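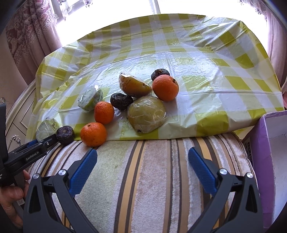

The Dilport Task Pack is a folder of exercises for school and college clubs that record demonstrations with hand-held grippers. Our club has used it since September. It comes with printed task cards, a scoring sheet and a login for the file checker, and you supply the grippers and the objects. Card 14, Mixed Produce, asks for whole and wrapped items together on a patterned cloth. With orange citrus fruit, dark wrinkled vegetables and film-wrapped pieces on a green-and-white checked plastic tablecloth, a bright window behind, it gives students plenty to think about before anyone closes a gripper.

**Price:** 69 for the basic pack, 249 for the club licence. We paid for the club licence. The basic pack covers 2 logins, and that would do for a small project group.

**The cards**

They are printed on stiff card and have stood up well to being passed round. Each one gives a start layout, an end layout and a list of things that void a recording. The wording is clear. Our younger members could set up a task from the card without help by the third session. I would have liked larger diagrams, and the two-handed tasks need a drawing from the side as well as from above.

Mixed Produce is the best card in the set. Wrapped food behaves differently from bare skin under the pads, and the film throws white highlights when there is a window at the back. The card tells you to keep the window in view for half the recordings and turn the table for the rest. Several of ours failed the checker for glare and had to be done again, which the students found annoying and I found useful.

The weaker cards are the cutlery ones. Three of them are nearly the same task with the fork moved.

**The file checker**

You upload a session and it marks each recording pass, query or fail. By the end of term we had 1124 recordings through it. It is slow in the evenings. The reasons it gives for a fail are short but mostly right. It has one bad fault: if you rename a task after uploading, the old name stays on the scoring sheet. Vilja Hirvonen, who runs the club with me, wrote to support and got a reply the next morning saying it was known. It is still there as of February 13, 2025.

**Compared with others**

We tried the Clatari starter set the year before. It is cheaper and includes plastic fruit, all the same size and smoothness. Students got good at it quickly and then struggled with a real lemon. The Skarkden set has better teaching notes but no checker, so someone has to watch every file.

**Would I buy it again**

Yes, the club licence, for a group that meets every week. For a one-off project I'd get the basic pack and ignore the cutlery. Budget for food as well. We go through a lot of oranges, and cling film needs replacing each session once it has been gripped a few times.

Four out of five. The point off is for the renaming fault and the small diagrams.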